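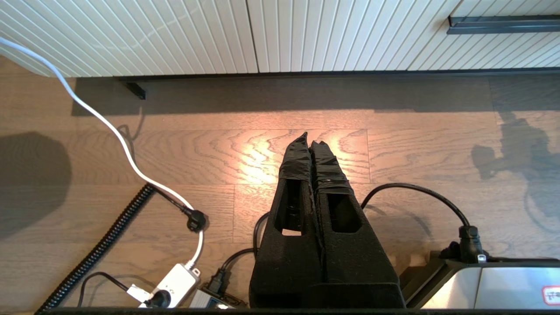 Os dois dedos da garra, já com a fita preta nas pontas.

10 de abril de 2021

Fiquei de escrever sobre o projeto da disciplina e fui adiando. O semestre está quase no fim e o relatório também precisa sair, então aproveito e organizo as ideias por aqui primeiro.

A disciplina se chama Projeto Integrador em Automação. Cada grupo escolhe uma tarefa de manipulação e tem até a apresentação final para fazer um braço executar essa tarefa sem ninguém tocar nele. O nosso grupo tem 3 pessoas: eu, a Alline e o Gholamreza Ranjbar, que veio do mestrado e cursa a disciplina como optativa. A Alline cuida da parte mecânica, o Gholamreza da visão e eu do controle e de tudo o que envolve fio. O orientador deu o nome de Naseri ao nosso braço, seguindo uma lista dele que ninguém conseguiu entender, e assim ficou.

A tarefa que escolhemos é pegar objetos pequenos no chão e colocar numa caixa. Quando apresentamos a proposta, em outubro, a ideia era trabalhar em cima de uma mesa, como os outros grupos. Mudamos para o chão porque o tema da mostra de Drurnport deste ano é assistência em casa, e quem tem dificuldade para se abaixar precisa de ajuda com o que caiu, não com o que está na mesa. Os objetos do regulamento são uma tampa de caneta, uma moeda, uma chave, um botão de camisa, um dado e um clipe. São 6 no total, e a pontuação cai pela metade se o objeto for arrastado mais de um palmo antes de ser pego.

A parte dos dedos

Começamos com os dedos lisos, como saíram da impressora. Pegavam o dado e a tampa sem problema e deixavam escapar o resto. A chave girava, e a moeda nem saía do chão.

A segunda versão recebeu um revestimento macio e escuro por fora. Melhorou muito a chave. O material cede um pouco, o objeto se acomoda e o aperto fica mais distribuído. Só que na ponta ele atrapalhava: era grosso demais para entrar por baixo da moeda e, depois de um tempo raspando no piso, começava a soltar fiapo. A Alline queria refazer a ponta inteira em outro material. Eu queria testar antes de imprimir de novo, e passamos fita isolante nas pontas para ver no que dava.

Deu certo o bastante para ficar. A fita deixa a ponta mais fina porque comprime o revestimento, e a borda escorrega bem na madeira. Tem ruga, não fica bonito, e precisa ser trocada de vez em quando. Para trocar, o que funciona conosco é limpar a ponta com álcool, esperar secar, começar a enrolar por dentro e terminar por fora, longe da face de contato. Se o fim da fita fica na face interna, ele descola e gruda no objeto. Perdemos uma tarde achando que o problema era no controle de força e era isso.

A janela retangular no meio de cada dedo foi decisão da Alline. Eu teria feito o dedo fechado. Ela argumentou que fica mais leve e flexiona melhor, e nos testes de carga que fizemos com o dinamômetro do laboratório o dedo com janela aguentou o que a tarefa pede com folga. Está no apêndice do relatório, com a tabela.

A parte da câmera

A câmera fica no punho e se move junto com a garra. A vantagem é que os dedos estão sempre no mesmo lugar da imagem, então a posição do objeto em relação a eles sai direto. A desvantagem é que a garra e o próprio braço fazem sombra no chão, e a sombra anda junto.

O Gholamreza gastou a maior parte do semestre nisso. O detector da primeira fase foi treinado só com luz artificial, com a cortina fechada, e funcionava muito bem desse jeito. Quando levamos para um piso de madeira com sol entrando, ele passou a marcar sombra como objeto. A mancha de sol bem embaixo dos dedos era o pior caso: a madeira fica alaranjada, os veios ganham contraste e a moeda some no meio.

A solução foi juntar mais imagens, em horários diferentes, com e sem sol, e com o braço em posições que projetam sombra dentro da área de trabalho. Chegamos a 4,000 imagens anotadas (no relatório vai com ponto, o modelo do curso exige). Dividimos a anotação entre nós e usamos o Nillell, a ferramenta de marcação que o laboratório mantém. É lenta para abrir e rápida para usar. Quem for usar no próximo semestre: salve a cada pasta, porque ela não salva sozinha.

Também testamos equalizar o histograma antes de passar a imagem pelo detector. Ajudou na sombra e piorou no sol. Tiramos.

A parte dos fios

Essa é a minha e é a que menos aparece. Com o braço no chão, todos os cabos também ficam no chão: a alimentação, a régua, o que vai para o controlador. No começo deixamos tudo passando perto da área de trabalho e o detector se confundia com cabo preto fino. Além disso, a cada movimento maior eu ficava olhando se alguma coisa ia enroscar.

Ainda não está arrumado como eu queria. O que já decidi para a apresentação:

Régua do lado esquerdo, presa ao piso com fita dupla face.
Cabo de alimentação do braço saindo por trás, com uma volta de folga e abraçadeira.
Nenhum cabo solto no alcance da garra.
Etiqueta nas duas pontas de cada cabo. Hoje temos etiqueta só em alguns.
Fonte reserva na mochila.

O limite de velocidade também mudou por causa disso. Baixei a velocidade máxima do braço para 40 por cento durante a descida e deixei livre na subida. O ciclo ficou mais longo, mas o tempo só conta como desempate no regulamento.

Calibração

Anoto o procedimento porque toda vez um de nós esquece um passo:

Ligar o controlador e esperar o braço terminar a referência.
Levar a garra para a posição vertical, dedos para baixo.
Fechar devagar até as pontas quase encostarem e gravar esse valor como zero.
Descer até a ponta tocar uma folha de papel no piso. Quando a folha prende, subir um milímetro e gravar a altura.
Abrir tudo, fechar de novo e conferir se voltou ao mesmo valor.

O terceiro passo tem que ser refeito sempre que a fita é trocada. A espessura muda pouco, mas muda o suficiente para o clipe cair.

Como estamos

Tampa, dado e chave saem com regularidade. O botão sai quando está com o lado côncavo para cima e falha do outro lado, e ainda não sabemos se é a visão que erra a altura ou a ponta que não entra. O clipe depende do ângulo. A moeda é a que mais preocupa. O truque que estamos usando é encostar um dedo primeiro, empurrar um pouco contra o outro e só então fechar. Funciona, mas esse empurrão gasta parte do palmo que o regulamento permite.

A Alline está desenhando uma unha fina para a ponta de um dos dedos, só de um lado, para levantar a borda da moeda. Se ficar pronta a tempo, testamos. Se não, vamos com a fita mesmo. O Gholamreza quer fechar o modelo de visão antes disso e não mexer mais, e eu concordo com ele. Nos outros anos vi grupo trocar o detector na véspera e passar a apresentação inteira reiniciando o computador.

Do meu lado falta a rotina de recuperação. Hoje, se a garra fecha e não pega nada, o braço sobe, vai até a caixa e abre do mesmo jeito, solta coisa nenhuma e volta. Quero que ele leia a abertura final dos dedos e, se estiverem fechados até o zero, tente de novo no mesmo lugar antes de seguir. O código está escrito, falta testar com o clipe, que é fino e pode ser confundido com garra vazia.

Para quem perguntou no outro post sobre os arquivos: os modelos dos dedos vão para o repositório da turma depois da nota. Até lá posso mandar o desenho da versão lisa, que já não usamos, e a lista de material. É só deixar o contato nos comentários.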